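Coffee Service Set: README

This file accompanies the coffee service set kept by the Penia reading room. It records what the set contains and how the station is laid out before a drink is prepared. The set holds 3,495 picture files in 21 folders. The maintainer is Feven Dinsa.

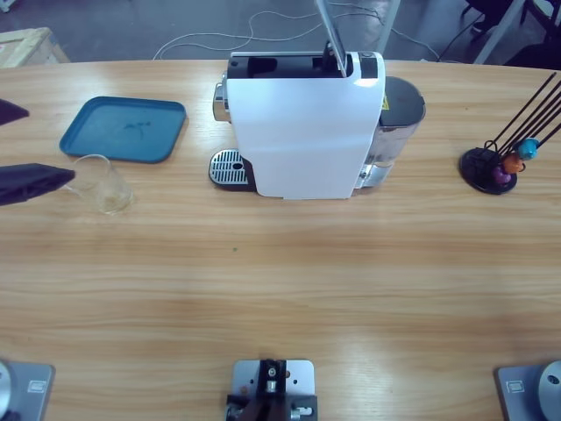 Folder names follow the Wubshet scheme: station, serving, sequence number. Folders are closed once checked, and corrections are entered in `CHANGES.md`.

## Station

The layout was revised in May, when the Gririk station was merged into this one. Entries carried over from Gririk keep their old numbers. The work surface is recorded as light wood, with a dark seam between its two panels, and items are logged by the panel on which they rest.
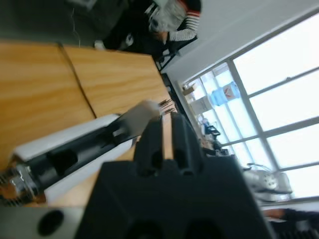
## Trays

Tray entries use three fields: color, position and condition. Color is entered as a plain word; the tray with the raised rim is listed as "teal," and the spelling "turquoise" in older entries should be read as the same value. Glare on a glossy surface is not entered under condition. 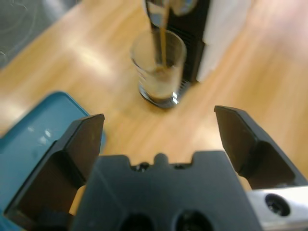

## Glasses

A glass with residue inside is entered as `used`, even when mostly empty. Marks on a tray are entered separately.

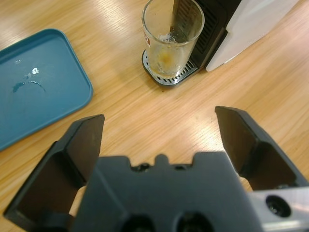

**May the files be copied for use outside Penia?**

Copies are released on written request to the maintainer. The 381 files marked `Orau` are excluded until version 2.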